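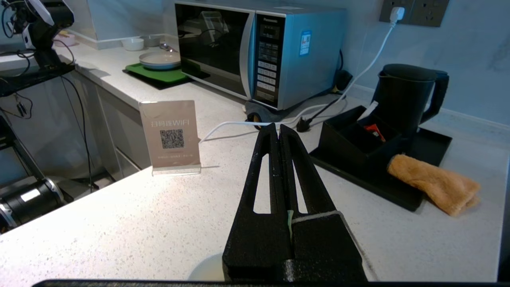

Silver Panasonic microwave on a white speckled countertop.

Brumarby Microwave Shelf

The Brumarby is a raised shelf that fits over a countertop microwave and gives you back the space on top of it. The frame is powder-coated steel and the top is solid beech, oiled at the factory. It comes flat-packed with eight bolts and a hex key.

Measure your oven before ordering. Many have a curved handle that sticks out past the door, and the shelf needs to sit far enough back to let the door swing fully open. Leave a gap at the sides and back as well – your oven's manual will give the clearance it needs.

Sizes
Standard: 51 cm wide inside the legs
Low: 49 cm wide inside the legs, for use under wall cabinets

Price
Standard $89
Pair of Standard shelves $162

Finishes
Andar (matte white)
Tovo (dark gray)
Rutherford (black, Standard size only)

Care
Wipe the frame with a damp cloth and mild soap. Re-oil the top twice a year, or when it starts to look dull. Do not put hot pans directly on the wood.

Customer review
"Went together in one evening. The bolts were stiff at first, so leave them all loose until the top is on. I keep mugs and the bread bin up there now." – Hanna Kravets

Questions about fit or replacement parts go to Alistair Rankin in customer service. Please have the height, width and depth of your oven ready. Orders placed before 2 p.m. ship the same working day.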